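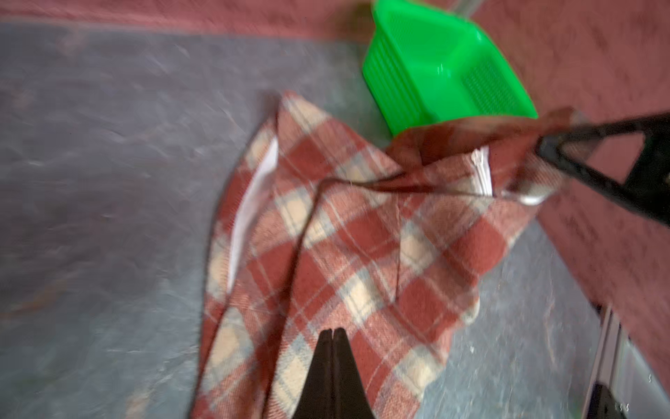 Figure 1. Gripper fingers at a plaid fabric bag at floor level.

To: Soft Goods Handling Practice list
From: Practice Desk, Durndale
Subject: Re: Draft 3, section 5 (contact with textiles on floors and counters)

The Practice Desk thanks the Rullstead group for its comments on Draft 3. The message is quoted in part, followed by our reply. Members who have not yet read section 5 are asked to do so before sending further remarks, as several points raised in September were already settled in the current text.

> The Rullstead group has read section 5 and supports most of it.
> We have three concerns.
>
> First, 5.2 asks for a "visible grip point" before the fingers
> close. With a folded bag or a cloth lying in layers, the operator
> often can't tell from the wrist view how many layers will be
> taken. We would like the rule to say what to do in that case.
>
> Second, 5.4 treats floor and counter work as one. Our sites
> keep separate finger pads for each and would not wish to see
> that practice weakened.
>
> Third, the 15-minute review period in 5.7 is too short for
> sites that run more than one arm at a time.

On the first point, we agree that the wording is incomplete. A visible grip point was meant to be an edge, hem, strap or raised fold that the operator can pick out in at least one camera view. It was never meant to promise a single layer. We propose the following replacement:

5.2 Before closing the fingers on a textile, the operator shall identify an edge, hem, strap or raised fold in at least one camera view. Where the number of layers cannot be judged, the operator shall record the grip as "layers unknown" and shall lift at the reduced speed set for the site. A grip recorded in this way shall not be counted as a failed grip.

The last sentence matters to us. In the trial logs supplied by members, 839 grips were entered for bags, towels and table cloths, and the sites did not agree on how to enter a grip that took more cloth than intended. Some called it a fault and others made no entry. The figures can't be compared until this is fixed, and the Desk will not publish them in their present form.

Zippers need a separate note. The Plestametti site asked whether a zipper counts as an edge under 5.2. Our reading is that it does not. Fingers should close on the cloth beside it. We will add this as a note to the clause.
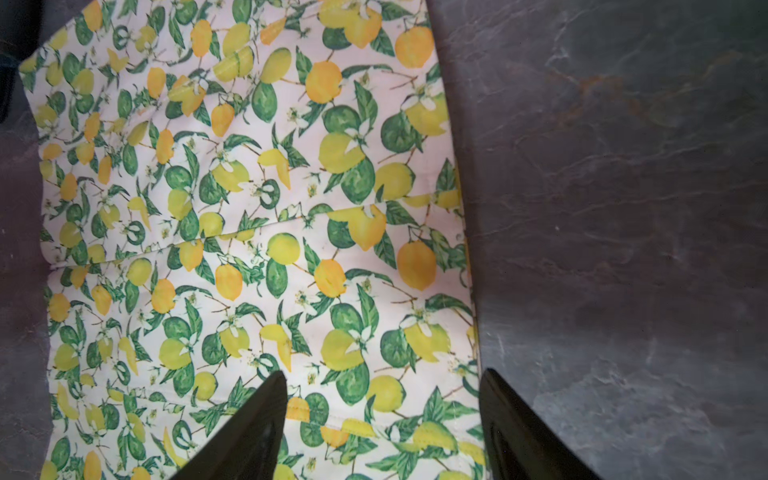
Counter work raises a different question, that of approach height. Flat cloth on a hard top leaves little room for error, and fingers that come down too far will press on the counter through the material. Draft 3 gives no figure. Shojaei has used a pause at 50 mm above the surface, with the fingers already open to the planned width, and reports that its operators find this workable. We propose to include the pause as a recommendation, leaving the height to each site. A crease or fold in the cloth should be treated as part of its height when the pause is set.

On the second concern, nothing in 5.4 prevents a site from keeping separate pads. We accept, however, that the text may be read as permitting one set for all uses. The clause will now state that pads used on floors shall be cleaned or changed before they are used on counters or tables, and that the change shall be entered in the session log.

On the third, we are not persuaded that a longer review period is needed at every site. We suggest that 15 minutes remain the minimum for a single arm, and that sites running two or more arms set a longer period in their own procedures. Rullstead is invited to offer wording.

Comments on these changes should be sent to the list within 14 days. Please quote the clause number and give the exact words you would like to see. Remarks on sections 6 and 7 will be held for the next round.

Practice Desk, Durndale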